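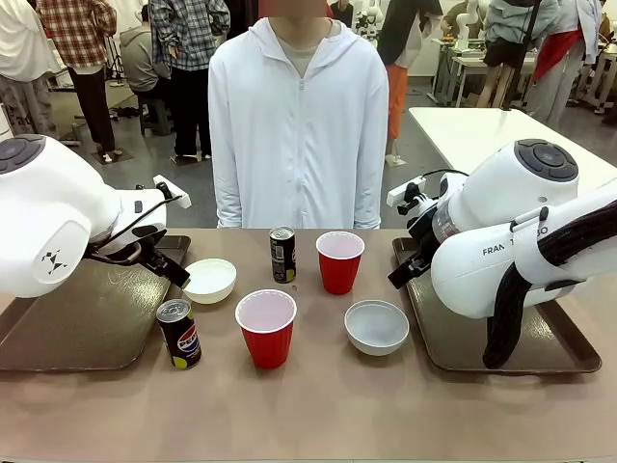 Hladun Software Meeting, October 28, 2023

Chair: Refugio Camacho

1. Minutes of last meeting
Approved with one correction: the logger is owned by the Pruvis group, not Wallano.

2. Perception
Cups and bowls are segmented well on the two-arm table. Cans are less reliable when they stand next to a tray. The labeled set is now 1,467 images, 236 of them with a can partly hidden. Agreed to retrain before touching the thresholds.

3. Planning
Left and right arms are still planned one after the other. Hevdale branch plans both together but times out when the grippers meet near the center. Limit stays at 1,000 ms for now.

4. Control
Wrist camera offsets will move out of the launch file and into the calibration file. R. Camacho to merge.

5. Tooling
Replay tool drops frames after a pause. Bug is open. Wallano asked for 100 replayed runs before the next release. No objection.

6. Next meeting
First week of December. Pruvis to send the logger notes beforehand.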